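Apfel an der Greifzange rutscht immer weg — wie haltet ihr den fest?

Gestellt von Drumus am February 20, 2024 in: Haushalt, Alltagshilfen & Greifhilfen 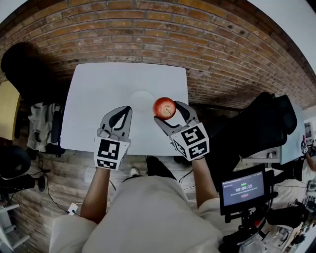
Roter Apfel zwischen den Backen der rechten Zange, die linke ist offen. Drunter das weiße Brett auf dem Ziegelboden.

Hallo zusammen,

ich lese hier schon länger mit und hab jetzt selber mal ein Problem, bei dem ich nicht weiterkomme. Es geht ums Greifen von rundem Obst, genauer gesagt um Äpfel. Ich übe das gerade im Sitzen, Brett vor mir auf dem Boden, in jeder Hand eine Zange, und dann soll der Apfel von rechts nach links auf den Teller wandern. Klingt babyleicht. Ist es nicht!

Mit Schwämmen, Socken, einer Packung Taschentücher und sogar einem Ei (hartgekocht, ich bin ja nicht lebensmüde) klappt alles wunderbar. Beim Apfel krieg ich ihn meistens noch hoch, aber sobald ich den Arm zur Seite bewege, dreht er sich zwischen den Backen weg und kullert quer durchs Zimmer. Ziegelboden mit Fugen, ihr könnt euch vorstellen, wie die Äpfel danach aussehen. Ich hab diese Woche schon zweimal Apfelmus gekocht.

Drücke ich fester zu, flutscht er mir nach vorne raus wie ein Stück Seife. Drücke ich weniger, fällt er. Einen Mittelweg scheint es bei mir nicht zu geben. Wo genau setzt man die Backen an? Oben am Stiel, in der Mitte, weiter unten? Und kann die zweite Zange irgendwas Sinnvolles machen, außer offen daneben zu stehen?

Ach ja, die Äpfel sind vom Markt und ziemlich glatt. Falls jemand eine Sorte kennt, die sich besser greifen lässt, gerne her damit.

Danke schon mal
Drumus

Jonas Ortner

Servus Drumus, das Problem kenne ich in- und auswendig. Ich hab nach meiner Schulteroperation im Mai wochenlang mit Greifzangen hantiert und Äpfel waren mit Abstand das Schlimmste. Tomaten waren auch gemein, aber die machen wenigstens keinen Lärm beim Aufkommen.

Also, was bei mir geholfen hat: Setz die Backen an der dicksten Stelle an, einen Hauch darunter. Viele greifen automatisch zu weit oben, weil man ja von oben draufschaut und der Stiel einen irgendwie anzieht. Oberhalb vom Bauch schieben die Backen den Apfel aber nach unten raus, sobald du zudrückst. Geh mit der Zange also tiefer, als es sich richtig anfühlt, fast bis aufs Brett.

Dann zum Drehen. Wenn die Backen genau links und rechts sitzen, hängt der Apfel wie auf einer Achse, und wenn er schief gewachsen ist, kippt er dir zur schweren Seite. Ich drehe ihn vorher so hin, dass die schwere Seite unten liegt. Dauert zwei Sekunden und spart viel Krabbeln unterm Schreibtisch.

Die zweite Zange würde ich fürs Ablegen nehmen. Halb zumachen und neben den Teller halten, quasi als Bande. Der Apfel rollt dagegen und bleibt liegen. Zum Übergeben in der Luft würde ich dir am Anfang nicht raten, das hab ich bis zum Schluss nicht sauber hinbekommen.

Und wisch die Äpfel ordentlich ab! Die vom Markt haben oft eine leicht wachsige Schale. Lauwarm waschen, mit einem Geschirrtuch trockenreiben, danach greifen sie sich deutlich besser. Wiegen tut so ein Apfel bei mir ungefähr 865 Gramm im Viererpack, also am Gewicht liegt es sicher nicht.

Viel Erfolg, und Apfelmus lässt sich super einfrieren — falls die Übungsphase länger dauert.

Flurska

boskoop!! die haben so eine raue schale, da rutscht gar nix. schmecken halt sauer

Eusebio Cáceres

Hallo, ich möchte zu Jonas noch etwas ergänzen, mit dem tiefen Ansetzen hat er völlig recht.

Mir hat eine Unterlage sehr geholfen. Auf einem glatten Brett rollt der Apfel ja schon weg, wenn man ihn nur mit einer Backe anstupst. Ich hab mir ein feuchtes Spültuch hingelegt, einmal gefaltet, und den Apfel da draufgesetzt. Das gibt eine kleine Mulde und man kann in Ruhe zugreifen. Auf den Teller kam auch so ein Tuch, dann kullert beim Loslassen nichts mehr. Wer es ordentlicher mag, nimmt eine rutschfeste Matte aus der Küchenschublade, ich hab meine auf 40 Zentimeter zugeschnitten.

Beim seitlichen Bewegen: mach es langsam und nimm den ganzen Oberkörper mit. Ich hab anfangs immer nur aus dem Handgelenk gedreht, und dann kippt die Zange natürlich, und der Apfel mit. Unterarm ruhig halten, Backen auf gleicher Höhe lassen, ein kleines Stück anheben und rüber. Hoch muss er gar nicht.

Und bitte nicht zu lange am Stück vorgebeugt sitzen, mein Rücken hat mir das damals richtig übel genommen. Inzwischen mache ich solche Sachen am Tisch.

Drumus

Ihr seid klasse, danke! Das mit dem tieferen Ansetzen hab ich gleich probiert und von fünf Äpfeln sind vier auf dem Teller gelandet. Der fünfte liegt noch irgendwo hinterm Schrank. Das Spültuch teste ich morgen, und Boskoop kommen auf den Einkaufszettel.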